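Sagging shelf in garage, replace or reinforce?

Posted by tisik_shed, May 3, 2022

I have a metal shelving unit from Stirno in the garage and the second shelf has started to bow in the middle. It holds paint tins and a tub of camping gear. The shelf is 90 cm wide. Can I brace it or should I buy a new one?

kenura47
Take the paint off first and see if it springs back. If it stays bent, the metal has stretched and I wouldn't trust it. Mine went in December and I swapped the one shelf for $10 at the tip shop. 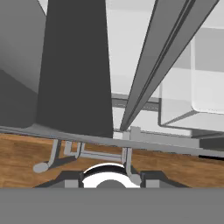
Put the heavy things on the bottom and keep them near the uprights. A length of steel angle bolted under the front lip will stiffen a shelf that's only slightly bowed.

oldgreyute
just buy a Hauser one, had mine for years

tisik_shed
Thanks both. It stayed bent, so I'll look for a spare shelf.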